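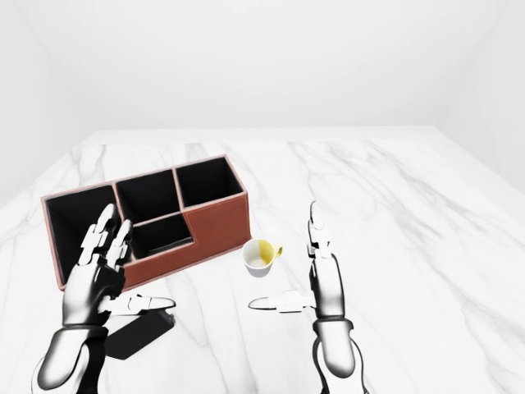 *The marble tabletop, with the desk organiser on the left.*

**Minutes of the Melnychuk Reading Room Society, 24th April**

Present: Brigitta Gasser (chair), Silvan Auer, Burgi Holzer, Martim Peixoto, Bijan Kordestani (minutes). Eleven other members came along as well, and it was lovely to see so many.

**1. Last meeting's minutes**

Agreed, after Burgi asked us to note that her offer was to mend the atlases and not to rebind them. Brigitta said she was grateful either way.

**2. The local history shelves**

Silvan has now been through the whole of the back room and gave us a long and very enjoyable report. The collection stands at 1,282 books and pamphlets, of which 32 are second copies. He would like to offer the second copies to the school first and put whatever is left on the June sale table. Agreed.

There was a good deal of talk about the parish maps. Martim thinks they ought to lie flat in drawers, as he has seen elsewhere, and Burgi feels just as strongly that people will only look at them if they are hanging up. We went back and forth on this for quite a while – all in good spirits – and settled on hanging two and laying the rest flat until the autumn, when we shall see how everybody feels.

**3. Money**

The society has 4,000 in the savings account, which is set aside for the roof and is not to be touched. Bijan asked whether 100 might come out of the everyday account for archive boxes, the present ones having gone soft at the corners. Agreed. Martim will order them from Havix and will ask about the lidded sort while he is at it.

**4. Evening talks**

Brigitta read out a kind letter from the walking club, who would like to share an evening with us on the old mill paths. Everyone was in favour. Silvan offered to bring his slides of the upper weir, and Burgi will make the plum cake again (this was met with applause).

The talk on family letters has been moved to June so that it no longer falls in the same week as the choir supper.

**5. Opening hours**

Two members asked if we could stay open a little later in the summer. Martim is willing to do one late evening a week, provided someone else locks up on the other days. Burgi will draw up a rota and pin it by the door. Names in pencil, please, as last year's was in ink and became very hard to follow.

**6. Any other business**

The hall lamp flickers. Silvan to look at it.

A green umbrella and one glove are still waiting on the coat hooks.

Brigitta thanked us all for coming out, and tea was poured.

**To do**

- Silvan – second copies to the school; hall lamp
- Martim – archive boxes
- Burgi – rota; atlases
- Bijan – reply to the walking club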